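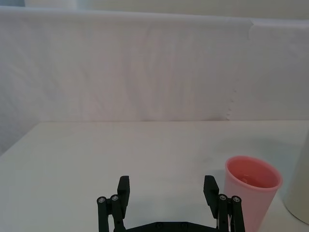
According to Rekha Nautiyal, a plastic cup is the one piece of tableware that people replace without ever deciding to, and most kitchen cupboards hold several that do not match.

A plastic cup is an open drinking vessel made from molded plastic, usually without a handle. Most are tapered, wider at the rim than at the base. The taper lets the cup come out of its mold cleanly and allows empty cups to be nested in a stack.

Types
Disposable cups have thin walls and are meant for a single use. Reusable cups are thicker and are sold for home, camping and school use, often in solid colors such as pink, blue or green. A children's cup commonly holds about 9 ounces, while larger tumblers hold 14 ounces or more.

Materials
Polypropylene is widely used for reusable cups – it bends a little before it breaks and stands up to warm water. Polystyrene is stiffer and cracks more easily.

Care
Many reusable cups can go on the top rack of a dishwasher. Strong drinks such as tea may stain the inside over time, and scratches hold the stain. Nuria Alemayehu's household guide, published in Henden, suggests a paste of baking soda and water, left on for 4 hours.

See also: Tumbler, Mug, Beaker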